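The Number 20 to Pekar Street

My aunt Yi-chun rang at six in the morning to say she'd won the raffle at Zemano's, and could I come and get the prize before they gave it to somebody else. I said what is the prize. She said she didn't know, only that her ticket was 1114 and the man had sounded very pleased for her.

So off I went on the number 20, on a Sunday, with a headache and one glove. I love my aunt (I do!) but she has a way of handing you her day as if you'd asked for it.

Zemano's is a hardware shop at the top of Pekar Street, or it was then, before the son took it over and filled it with scented candles. The man behind the counter looked at my ticket for a long time. Then he went out to the back and came in again with a goose.

A live one, I mean. In a crate, with its head out of the top like somebody looking for a taxi.

"Is there a cash alternative?" I said.

"There was," he said. "That was second prize."

I got the goose as far as the bus stop before I sat down on the wall and had a think. The driver of the first bus shook his head at me without even opening the doors. The driver of the second one opened them, had a good look, and said he'd take me but the goose would need to go upstairs. I've never worked out why. Up we went, the pair of us, crate banging on every step, and sat at the front where the children like to sit.

It was a lovely ride, if you want to know. June, all the windows open, the goose quite calm. A woman across the aisle gave it a bit of her roll. She told me her name was Lok-yiu Chung and that she'd kept geese as a girl, 31 of them at one time, and that this one was old and wouldn't give me any bother as long as I never whistled. Then she got off at Asov Road and left her umbrella behind, and I have it still.

My aunt was waiting at the gate in her best coat. She looked at the crate, then at me, then at the crate.

"I thought it might be a kettle," she said.

We called it Baptista, after the dentist, who has the same neck. It lived in the yard for years and went for the postman twice, both times, he admitted, while he was whistling. My aunt still buys a ticket every summer. She says she's due a kettle.

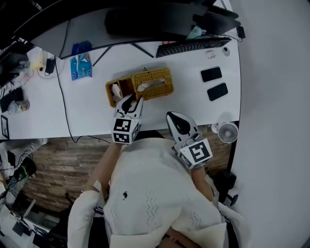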